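# The robot will see your samples now

The invitation said doors at ten, so I was in Brarnham by half past nine on a wet Wednesday, sitting in the car with a sausage roll and a press pack. The press pack ran to eleven pages. Four of them were about the future.

Pralto makes software that tells robot arms what to do with laboratory glassware. Until last year it mostly told them what to do with cardboard boxes, and before that, if I've read the accounts properly, it sold booking systems to dentists. There's no shame in that. Firms go where the money is, and at the moment the money is in the idea that a pair of mechanical fingers can stand in for a bench technician on a dull afternoon.

The open day was meant to prove it. There would be a live demonstration, a tour, a talk and a lunch. I've been to a fair few of these over the years and have a rule about them, which is to find out early who is allowed to touch the stop button and then stand next to that person.

On this occasion it was Lejla Golob, who runs the demonstration team and has the slightly flat manner of someone who has given the same speech since January. I liked her at once. When a man from a hospital trust asked whether the arm could do "basically anything a person can", she said no, and moved on to the next question.

The task was simple enough to describe. Some liquid in a beaker, a rack, a test tube. The arm was to find the tube, lift it, hold it over the beaker, tip it, and put it back where it came from. A bored teenager in a chemistry lesson can manage all of that while looking out of the window. The colours, Golob said, were food dye in tap water. Pralto doesn't let visitors near anything that would need a form.

What interested me was how the arm had been taught. You might imagine someone typing in measurements, and for a long time that was how it went. Pralto's method is closer to copying. An operator drives the arm by hand through the job, over and over, while cameras record what the arm meets along the way. The system then works out what the operator was up to. For the tube job it had been fed 2,709 of these runs. I asked how long that took and was told "a good while", which I wrote down and underlined.

One of the cameras rides at the wrist and looks down past the fingers, so on the big screen at the back of the room we could all watch the job from the robot's point of view. It's an odd way to see a table. Everything you would think important sits off at the far side, and the fingers loom up in front of it like a pair of barbecue tongs.
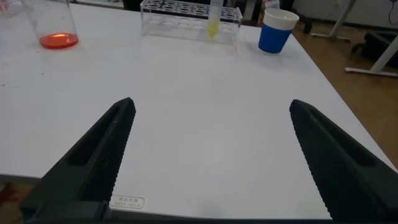
The first run began at twenty to eleven. The arm came down slowly, stopped, thought about things, and came down a bit further. There were perhaps eight seconds in which it did nothing at all, and the room went quiet in the way a room does when somebody has forgotten their lines. Then it closed on the tube, drew it up out of the rack, carried it across, tipped it and brought it back. It took three goes to get the bottom of the tube into the hole. People clapped.

I didn't, though I was holding a coffee. The lift was good. I've seen grippers crack glass and I've seen them let it slide straight through, and this one did neither. The putting back was poor. If a new starter had jabbed at a rack like that I'd have taken it off them.

The second run failed. The arm went to the correct place, shut its fingers on thin air a little to the left, and then carried out the rest of the job with nothing in its grip. It lifted nothing, poured nothing with great care, and put nothing back. Golob pressed the button at that point. I've thought about that run more than the others, because the machine showed no sign of knowing. A person who has dropped the tube knows they've dropped it.

When I put this to her she agreed. "It hasn't got much feel," she said. "It's going mostly by sight. The ridges on the fingers help it hang on, but they don't tell it anything." A version that does sense the squeeze is planned. She wouldn't give me a date, and I respected her for it, since the press pack had given three.

The third and fourth runs worked. The fifth worked after someone had moved the rack a hand's width, and that was the best thing I saw all day. Older systems would have gone to the old spot and made a mess. This one went looking. I asked if I could move the rack myself, somewhere I fancied, and after a short pause and a glance at a colleague I was allowed to. I put it at an angle, near the back. The arm reached for it, changed its mind, reached again, and stopped. Call it a draw.

## The other half of the bill

Over lunch (wraps, crisps, a tray of very small cakes) I sat with Rocío Lozano, who manages a water testing lab and had driven two hours to be there. She was the only visitor I met who had come with a sum already worked out.

Her lab handles 613 samples in a busy week. Most of the staff time, she told me, goes on things that never appear in a demonstration: peeling labels, wiping up, finding the pen, noticing that a lid is on crooked, ringing a farmer because the bottle he's sent in used to hold squash. The pouring is the easy bit. "I don't need help with the pouring," she said. "I'd like help with the lids."

Could it do lids? I went and asked. It couldn't do lids. It had one arm and a lid wants two hands, or a clamp, and the clamp is extra.

She had also asked about price, and had got further than I did. Pralto rents the arm and its software by the month, with a setup charge that depends on how many jobs you want taught. Each job has to be recorded in your own room, under your own lights, with your own racks. Swap your supplier of test tubes and you may have to pay for some of that again. Lozano found this more worrying than the failed run. So do I. Labs change their plastic and glass constantly, usually because somebody in purchasing has saved tuppence.

The afternoon talk came from the commercial side, and was called "From Fifty to 2,000". The idea is that a site which now tends 50 tubes a day by hand could, with four arms and a night shift of nobody, get through 2,000. I've no quarrel with the multiplication. But I had spent the morning with a stopwatch on my phone, and a clean run took the better part of two minutes, before anybody had wiped the table. The speaker said speeds were "improving all the time". He then showed a film in which the arm moved very briskly, and in the bottom corner of the film, in small grey letters, it said the footage had been sped up.

There are rivals, naturally. Ivanov sells a fixed machine that does nothing except tubes, does them very quickly, and has done for years. It's ugly, it's the size of a chest freezer, and if you have a great many identical tubes it's the one to buy. Narkix is going the other way, with a cheap arm aimed at schools and colleges, and I'm told the queue for it is long. Pralto sits between the two and has to argue that there are plenty of labs with too many jobs for the first and too much money for the second. There may be. I'd like to meet some.

I don't want to be unfair to the thing. Ten years ago nothing on sale could have found a clear tube in a clear rack by looking at it. Glass is miserable stuff for cameras, all glare and edges, and the arm picked it out again and again under ordinary ceiling lights. The people who got it to do that know what they're about. They were also the ones standing nearest the table, and the ones who winced on run two. The further I got from the table that day, the better the robot became, until by the last slide of the talk it was running a night shift.

I caught Golob again at four, while the chairs were being stacked. I wanted to know what she would use it for, if it were her lab and her money. She took a while over it. Rinsing, she said. Moving things from one place to another overnight, as long as dropping one didn't matter. Anything so boring that people get it wrong because they've drifted off.

And would she leave it alone in the building with something that did matter?

"Not yet," she said, and went to switch it off at the wall.

Lozano has asked for a trial in her own lab, on her own racks, with the lids already taken off by a human being. Pralto has said yes, subject to a site visit. She's promised to let me know how many it drops.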